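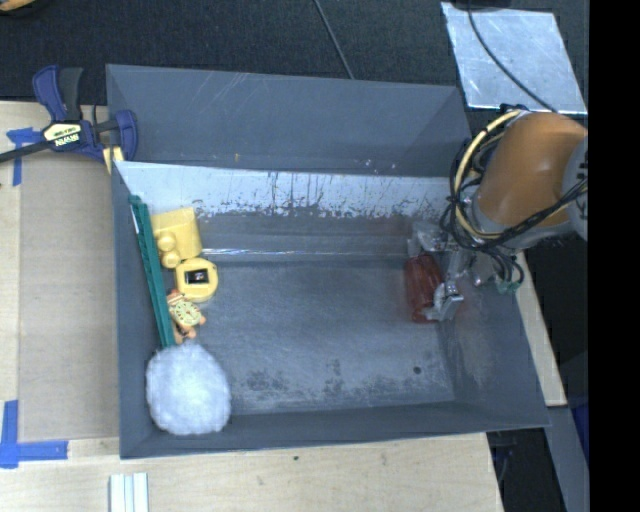

Rollwood Automation Community Forum
Board: Manipulation Software > Planning and Perception
Topic: Grasp planner proposes wall-side candidates, then rejects them at the motion stage

rollwood_systems
Posted June 24, 2026

Good morning. Our laboratory is evaluating the Brakedora grasp server with the Ultance motion planner for mixed-object bin picking. The bin is a large gray tray with sloped inner walls, and the sensor is fixed. The objects are small and irregular: toy blocks, a long green ridged strip, a white pom-pom type item and a reddish-brown cylinder.

We request advice on the following behaviour. When objects are clustered along a side wall, the grasp server ranks wall-side candidates highly, and the motion planner then rejects nearly all of them for collision between the gripper and the bin. The server returns 300 candidates per cycle and roughly 70 survive the collision check. Almost all of the survivors belong to whichever object is farthest from the cluster. Cycle time suffers accordingly.

The bin is modelled as a box with vertical walls. Padding is at the default value. Has any member resolved this without retraining the grasp network?

dkh_controls
Reply 1

The vertical-wall model would be my first concern. If the walls slope outward toward the rim and you have drawn the box to the floor dimensions, the planner believes there is free space where there is plastic. If you have drawn it to the rim dimensions, the error is the same and larger. If you have drawn it inward to be safe, you have removed legitimate approaches. None of the three is acceptable for wall-side picks.

Please replace the box with a mesh, or at minimum with four inclined planes, and report the survivor count again before altering any other parameter.

perception_west
Reply 2

I respectfully disagree that geometry should come first. In our experience the segmentation is at fault in this class of problem. A long thin part leaning diagonally on a wall is frequently merged with its neighbours into one mask. The grasp centre is then computed for an object that does not exist, and the approach vector is meaningless before the planner ever receives it.

I would ask the original poster to export the masks for a few cycles. I would also ask whether stains and scuffs on the bin surfaces are producing false instances. A dark smudge on a gray floor can attract a small mask in colour-only segmentation.

rollwood_systems
Reply 3

Thank you both. To answer the questions in order:

The box was drawn to the rim dimensions. This is now acknowledged as an error on our part.

The masks do show merging. The green strip and the yellow piece beside it are returned as a single instance in a good number of cycles. The white fluffy item overlaps the lower end of the same strip and is sometimes absorbed as well. The marks on the floor of the bin have produced false instances, although these are removed by the depth filter.

dkh_controls
Reply 4

Both faults are then present, which does not settle the order of repair. I maintain that a collision model should be correct before anyone draws conclusions from rejection statistics. The rejection log is your principal diagnostic, and at present it cannot be trusted.

khuong_integration
Reply 5

I write on behalf of Khương, where we maintain an open set of planning adaptors for this server. Two points may assist.

First, the candidate sampler accepts an approach cone for each region of the bin. Within a set margin of a wall, tilt the cone toward the centre of the bin so that the wrist stays clear of the rim. The parameter is called wall_cone_bias and it is disabled by default.

Second, please confirm that your cable bundle is included in the arm's collision geometry. Where cables loop outside the joint, the planner may approve a wrist rotation that drags them across the rim. We attach 2 capsule primitives to the upper link for this purpose. The cost in planning time is small.

perception_west
Reply 6

The cone bias is a sound suggestion, with one reservation. It will favour tilted grasps on soft or rounded items, where a vertical approach is usually more dependable. I would restrict it by instance class if the server permits.

khuong_integration
Reply 7

It does not permit this at present. The request is on our list for the July release.

rollwood_systems
Reply 8

We have replaced the box with inclined planes and added the capsules. Survivors are now distributed across the cluster, and the isolated cylinder is no longer the default choice on every cycle. The merged masks are unchanged, as expected. We will trial the cone bias next, with segmentation left as it is, and will post the rejection log by category once the run is complete.

dkh_controls
Reply 9

Please include the padding value with the log. The default was chosen for vertical walls and is likely too generous for yours.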